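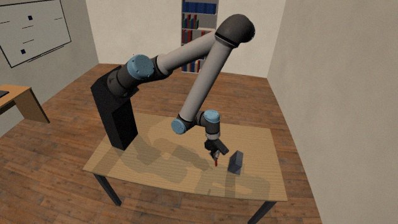

Stuner assembly shop

The Stuner assembly shop is a small-parts assembly and packing operation in Fomitstead. It was opened in 1993 by Stuner, a maker of door hardware and cabinet fittings. The shop is known locally for its change from all-manual bench work to a mix of manual work and robot arms, carried out under a program called Medrano. Its products are sold through the distributor Pletholm.

History

For most of its existence the shop worked entirely by hand. Small parts arrived in bulk bins and were sorted, set upright in fixtures, fitted together and packed by bench assemblers. Each assembler usually stayed at one bench for a full shift. Setting parts upright was the most repetitive step, and the one most often named in reports of wrist and shoulder pain.

A first attempt at automation used a vibrating feeder and a fixed two-position loader. It handled one latch family well, but each change of product required new tooling, and the machine was sold after the latch was dropped from the catalog. Plans for jointed arms were drawn up by Joar Solberg, then head of production engineering. The first arm went into regular use on April 1, 2020. A second was added the following December.

Work at the cells

An assembly cell consists of one arm with a gripper, a work table and a fixture for the product being built. The arm picks up a narrow part, turns it to the correct angle, lowers it to the table or fixture and releases it. An assembler loads the part trays, checks the first pieces of every batch and does the fitting steps that need two hands. Final inspection and packing are still manual.

Programs are tried out in simulation before they are loaded at a cell. The test scenes are simple. In a typical one, the arm stands on a tall black pedestal at one end of a light wooden table, with the gripper pointing down. A small red piece is at the fingertips and a dark gray block stands a short distance away on the tabletop. The room around the table is a stock model with a plank floor, a bookshelf and a whiteboard, and does not represent the Fomitstead building. Scenes of this kind are used to check reach, the angle of the wrist and the clearance between the gripper and nearby objects.

Simulation does not cover every condition on the floor. Burrs on stamped parts, oil film and worn trays have all caused missed picks that did not appear in testing. Corrections are entered at the cell and copied back to the simulated version at the end of the week.

Effects on staff

The shop had 29 bench assemblers before the Medrano program and 28 a year after the first arm was installed. The one position lost was a retirement that was not filled. Under a written agreement, staff moved from a bench to a cell kept their pay grade, and those who completed cell training moved up one grade. The training lasts 10 days and covers safe stopping, tray loading, gripper changes and basic program edits.

Cempaka Pelupessy, an assembler who became the first cell lead, wrote much of the training material. Her guide is arranged by fault instead of by machine part, so that a worker facing a stopped arm can begin with what has happened: part not gripped, part dropped, part set at an angle, or arm stopped short of the table.

Reports of wrist pain fell among those who moved to the cells. Other complaints rose. Cell operators reported more standing, more time spent waiting, and less conversation than at the benches, which had faced each other in pairs. The layout was later changed so that two cells share a loading area, and operators now rotate to manual fitting at midshift.

Pace was also disputed. An arm runs at a steady rate, and assemblers downstream said that they could no longer slow down briefly and catch up later in the hour. A buffer rack was placed between the cells and the fitting benches in response. Fitting staff may fill or empty it at their own speed within a shift, and output is recorded per shift only.

Maintenance

Routine care of the arms is done by the cell operators. It includes wiping the gripper fingers, checking the fasteners at the joint covers and confirming the home position at the start of the day. Work inside the joints is left to an outside contractor. During a repair the cell returns to manual loading, and for this reason every operator spends one shift a month at a bench.

Products

Hinges, latches and drawer catches pass through the cells. Large handles and all custom orders are assembled by hand.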